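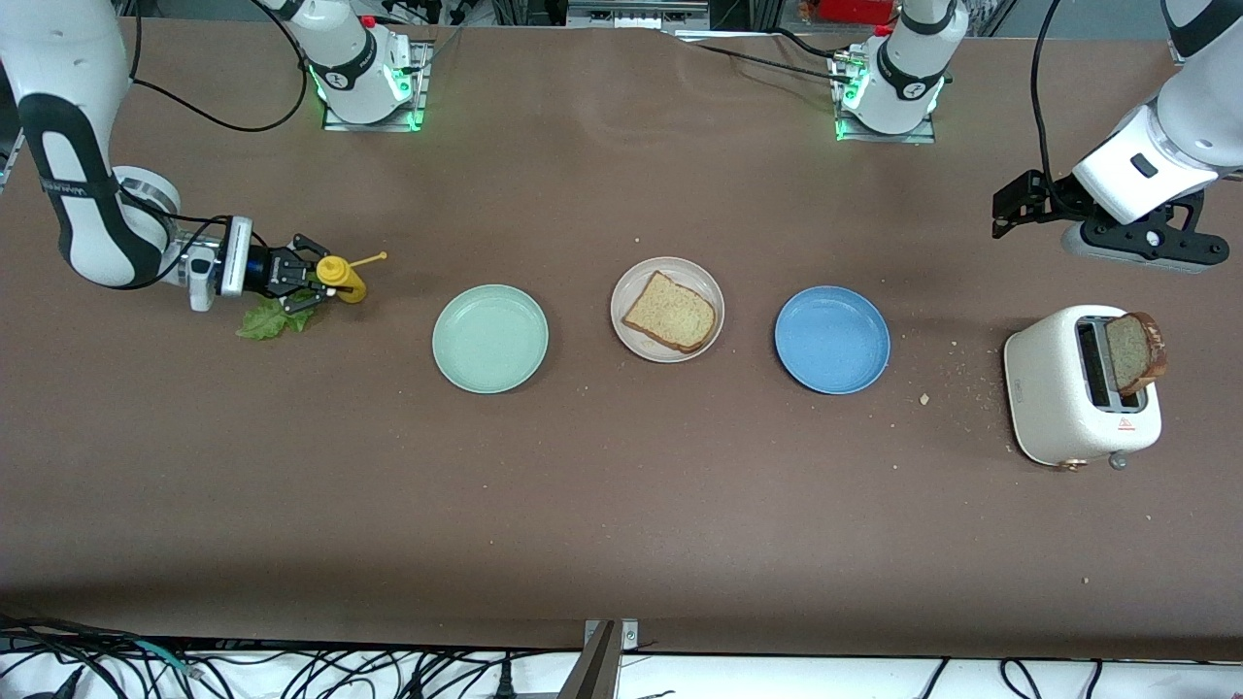
Table with plates, toaster and mustard bottle.

Garside Lock Closure, November
Ports and Waterways Board, 7 replies hidden

R_Dewulf
The Garside lock will close for 18 days for gate repairs. Operators with cargo booked through Mutitz should file revised arrival times by 4 p.m. on the day before transit.
Riet Dewulf, Deltatero Barge Services

ulumo_freight
Our members object to the length of the closure. We have 58 barges scheduled, and the Mutitz rail yard cannot take that tonnage.

lockside2
The gates were last replaced before my time here. A shorter closure would mean a second one in spring. I support the schedule as posted.

ulumo_freight
A spring closure would be preferable. Grain moves now.

R_Dewulf
The objection is noted and has been forwarded. Tows waiting above the lock may tie up along the 2,560-foot wall, two abreast at most. Requests for a berth go to the Deltatero desk.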